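Ticket 618 – Fingertip condition check, food handling cell
Status: Open
Component: wrist camera, two-finger gripper
Reference: Oltanach handling practice, section 27

Reported: the left fingertip was passed at start of shift with no note of its surface condition. Section 27 calls for a written entry on both fingers before any food contact.

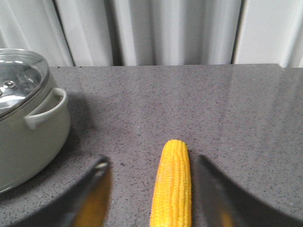
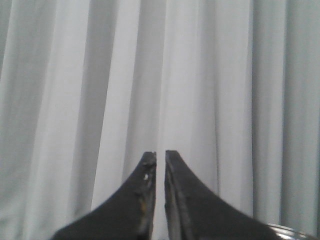
Wrist camera views. First: corn between the fingers. Second: fingers open against the curtain, left tip irregular at its upper corner.

14:10 – Compared both views. The glossy inner face in the first shows a yellow reflection of the cob. Do not log this as residue. The yellowish-tan smudge in the second is logged as "unconfirmed, clean and recheck".

14:25 – Tip corner looks chipped. Under the practice, a suspected chip is treated as a chip until inspected by hand under a lamp. Cell on hold.

14:40 – Asked Grurnholm for replacement pads, colour black, quantity two.

Action: wipe both inner faces, wait 15 minutes, inspect again. Check the area for fragments before food goes back on the counter. Record the result on form 47 – one line per finger, no ditto marks.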